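Notizbuch Einlagen-Abgleich, März, kurz nach 9 Uhr

Consuelo hat mir gestern noch den neuen Export aus Skernex hingelegt, also gleich heute früh damit angefangen. 564 Tagesgeldkonten im Testbestand, alle mit Zinsgutschrift zum Quartalsende.
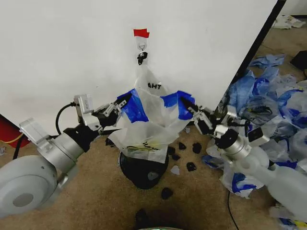 Erster Lauf mit der alten Rundung: 38 Konten weichen ab, immer um genau einen Cent. Klingt harmlos, aber der Prüfbericht meckert bei jedem einzelnen, und dann sitzt man wieder bis abends da (hatten wir ja im Herbst schon!).

Verdacht von Eliécer: Nindbridge rechnet mit 365 Tagen, Puma mit 360. Habe ich geprüft – stimmt leider nicht, beide stehen auf act/360. Schade, wäre so schön einfach gewesen.

Also Konto 394 rausgepickt und von Hand nachgerechnet. Da wird mitten im Quartal der Zinssatz gesenkt, und Puma rundet den Teilbetrag VOR der Änderung schon auf Cent, Nindbridge schleppt alle Nachkommastellen bis zum Schluss mit. Da haben wir ihn, unseren Cent. Zweiter Lauf mit Rundung erst am Ende: nur noch 2 Abweichungen, yeah!

Die beiden sind Gemeinschaftskonten mit geteiltem Freistellungsauftrag, da kommt die Steuer dazwischen. Schaue ich mir nach der Mittagspause an, vorher brauche ich Kaffee.

Offen:
- Consuelo fragen, ob Jenalwood die Teilbeträge auf dem Kontoauszug einzeln ausweist. Dann müssten wir doch früher runden, und alles geht von vorne los.
- Eliécer: bitte die alte Rundungstabelle noch NICHT löschen, ich vergleiche damit.
- Wertstellung bei Einzahlungen am Monatsletzten, da traue ich dem Export noch nicht so ganz.

Nachtrag 15:40: Eines der beiden Gemeinschaftskonten ist geklärt, Freibetrag war doppelt hinterlegt. Das andere läuft noch.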